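Drirnik Table Linens — Frequently Asked Questions

Ordering

Do you sell by the yard or only finished cloths?
Both. Most of the printed range is sold finished in three sizes, and the Litlow prints can also be bought off the roll. The smallest cut is one yard.

Can I get a swatch first?
Yes. Swatches are free for up to 6 prints per order. Choose them on the product page or write the print names in the notes box at checkout. They are cut at random from the roll, so a swatch of a large floral may miss the flowers.

What size do I need?
Measure the table and add twice the drop you want on each side. A drop of 8 to 10 inches suits everyday meals. For a children's play table we suggest a shorter drop, which is harder to pull on.
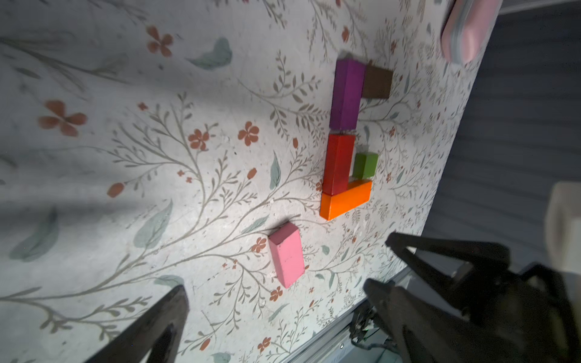 PRINTS AND COLORS

Will the color match what I see on my screen?
Close, but screens vary. Soft shades such as sage and taupe shift the most, and they also look darker in shadow than under a lamp. Order a swatch if you are matching a wall or curtains.

Do the patterns repeat?
Every print repeats. On the Falcão florals the repeat is 32 inches, so allow one extra repeat if you plan to join two widths. Smaller prints need much less.

Can I order a print you no longer list?
Sometimes. Retired prints stay in the remnant bin until they are gone. Send us the print name or the four-digit number from the hem label (for example, 1224) and we will check.
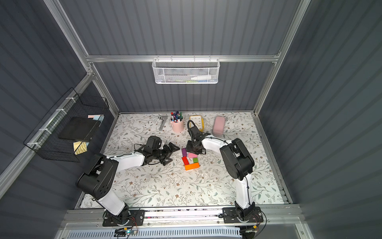 Pale botanical print on a work surface

Care

How do I wash it?
Machine wash cold with like colors and hang to dry. Iron on the back while slightly damp. Do not use bleach, including the "color safe" kind. Wash off-the-roll fabric once before you hem it — expect it to shrink a little in length.

What about grease and candle wax?
For grease, put a drop of dish soap on the spot, leave it ten minutes and wash as usual. Let wax harden, lift off what you can, then iron over a paper towel on low heat.

Shipping and returns

When will my order ship?
Orders placed by noon on Friday go out the same day. Later ones ship the next business day. The warehouse closes for one week in August.

Can I return cut fabric?
No, unless it is faulty. Finished cloths can come back within a month if unwashed.

Do you supply restaurants?
Yes, through our trade desk, Vendus. Trade pricing starts at 1000 dollars per order.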